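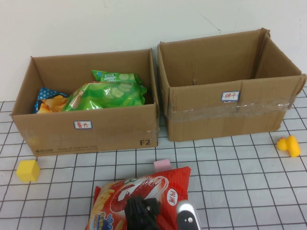

I've had the same commute for three years now and I finally cracked it. The trick was getting off the bus one stop early, at Flalcombe, and walking the last stretch along the canal. It adds maybe a song and a half to the trip and I show up at work in a completely different mood!

The old way was the 68 all the way to the depot, usually standing, usually with somebody's backpack in my ribs. I'd get to my desk already annoyed and then eat something salty by ten in the morning to make up for it (I'm a snacker, always have been, and prawn-flavored anything is my downfall).

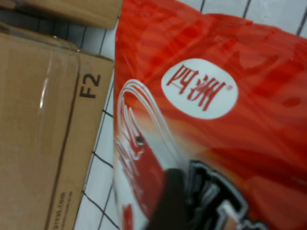

## What I noticed on the walk

First off, there's a bakery called Cheema that I had never once seen from the bus. They do a potato roll for 2 dollars and it's still the best thing I've eaten on a Tuesday in ages. Second, the canal path is 600 steps from the bridge to the lock, and yes, I checked it on my phone, twice, going both ways.

My coworker Noreen Mohmand thinks I'm nuts for doing it in the rain. She drives. She also spends half the morning hunting for parking, so I'm not taking notes from her - sorry, Noreen.
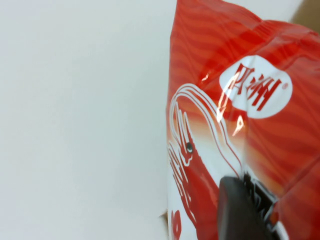

I did have to buy better shoes, because my old sneakers soaked through by the second puddle. I also leave the house a bit earlier, and that hurt for the first week or so. Now I'm awake before the alarm most days, which my husband finds deeply irritating.

Next month I want to try walking home as well, if it's still light out by then.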